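Robots still can't make your bed, trial in Priltham finds
24/07/2022

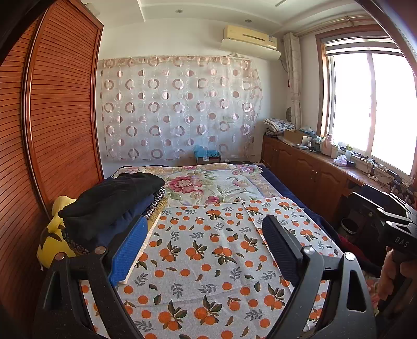
Anyone hoping to hand over the housework this year will have to wait. Cemov, the home robotics firm, put out first results from its chores trial in Priltham today and they are mixed at best. Bedrooms came off worst. Shirts and towels, fine, up to a point. But a real bed has layers, like the cloth printed with oranges lying slightly rumpled on this one, with a peony bedspread further up, and the software has trouble telling where one piece of fabric stops and the next begins. Patterns on patterns don't help. Nor does a pile of folded clothes with a yellow plush toy leaning on it.

The numbers. 721 attempts at household jobs, 400 of them in bedrooms. Machines finished 70 of the bedroom jobs without a person stepping in. Changing a pillowcase was managed 11 times. Making a whole bed, blanket and all: none.

Kitchens did better, says the firm, mostly wiping down and putting cups away. No stairs were attempted.

Speed is the other problem. One bath towel took longer to fold than it takes most people to do the whole basket, and thats with the towel laid out flat first.

Shop work looks closer. Taltska, which runs a stockroom in Calado, has had machines moving sealed boxes onto low shelves since last winter and plans to keep them on. Hanging up clothes is still done by staff. Same trouble as the beds, soft things don't hold their shape when you pick them up.

Cemov wont give a price or a launch date for a home model. A second round of tests starts in November, with duvets and fitted sheets added to the list. Homes in Priltham wanting to take part can put their names down from the begining of that month.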